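# Chapter 2: Sleeping Away From Home

My first night in a tent with a dog, I got almost no sleep at all. Jorkier (he's my terrier, and you'll meet him a lot in this book) barked at an owl, then at the zipper, then at me for telling him to hush. I'd packed plenty of food and a very fancy bowl — and not one thing that smelled like our house!

So before we get to campsites and leashes, I want to talk about bedding.
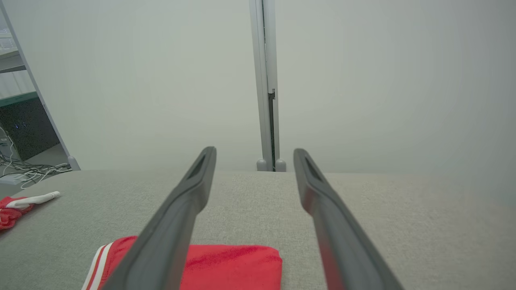 *Photo: Tsegereda Tesfamariam*

A dog knows a place by its smell first. Put down something he has slept on for a week or 2 and he'll usually circle, flop and sigh, even in a strange field outside Florkorthorpe. Don't wash it right before you leave. I did that once in May and we were back to barking at zippers.

My friend Parveen Gamage starts even earlier with her old hound, Akanda. She pitches the tent in her yard and they both nap in it (she says she needs the practice too). We'll borrow her plan in the next section, so grab a notebook and write down where your own dog sleeps tonight.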